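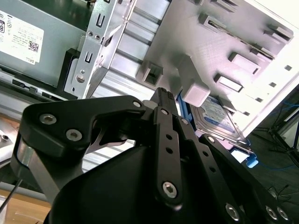
Aug 6, 2020 – vacuum still, Cestarville lab

Picked up where I left off in June, with the vacuum leak that isn't a leak. Florian's note on the logbook cover still says "fixed." I have added a question mark.

Started with an empty dry run, no charge in the flask. Pump on, cold trap filled, everything greased and clamped the way Olaia likes it. Pressure came down nicely and then sat a hair above setpoint, hunting up and down like it was looking for its keys. Closed the valve to the pump and watched the gauge. It held. So the glass is tight, the joints are tight, and I owe the receiver an apology for what I said about it in June.

Next suspect was the bleed valve. Took it off, rinsed it with toluene, blew it dry, and found a ring of brown varnish on the seat. Engelbert says this is what you get when people run heavy residue with a warm trap. He said it while looking at the ceiling, which was tactful of him. After cleaning, the hunting got smaller but didn't go away.

Charged the flask with 300 mL of the Skumska gas oil, fresh from the sealed can, boiling chips in, stirrer on. First vapor came over at 209 on the head thermometer. Last time the same oil gave us 8 degrees lower, and we all stood around nodding as if that were a result. I now think the old number was just the sensor sitting too high in the neck. The bulb has to line up with the bottom of the side arm. Mine did today. I checked it with a ruler and then checked the ruler.

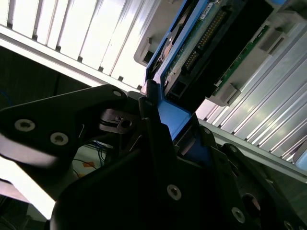 Drive caddy and server bay.

Heating rate was too eager in the first stretch. The mantle overshoots if you start it from the saved program, so don't. Start it by hand, wait for the reflux ring to climb past the insulation, then hand over to the controller. Lieven wrote the saved program and will tell you it is fine. It is fine for Lieven's mantle, the one that is now in Zorodby.

Bumped twice in the middle of the run. Small bumps, nothing carried over into the receiver that I could see, but the head temperature jumped each time and the curve has 2 ugly little teeth in it. I am leaving them in. Abilio wanted them smoothed before the report goes out, and I said he could do it himself and sign it.

Receiver bath: set to the right temperature, reading the right temperature, and still I got wax on the wall near the end of the run. The circulator hose runs past the open window. Wrapped it in foam and tape. Looks terrible. No more wax.

Stopped when the flask started to smoke. Let it cool under vacuum and bled in nitrogen slowly, because of what happened to Esteban's stopper.

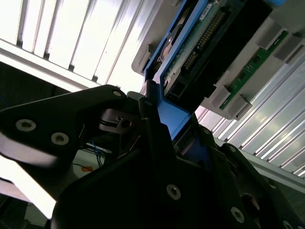 Blue-framed module in its chassis bay.

Mass balance: not closing as well as I'd like. Some of the loss is in the trap, which I weighed, and some is on my sleeve, which I did not.

To do:
Order a new seat for the bleed valve. Cleaning it bought us a few runs at most.
Repeat the same oil with the hand start and see if the first vapor point stays put.
Relabel the saved program so no one trusts it.
Ask Olaia where the good grease went. The tub in the drawer is stopcock grease from some earlier civilization.
Get the foam off the hose before the visitors come, then put it back on.

Pump oil is the color of tea. Change it before the next run.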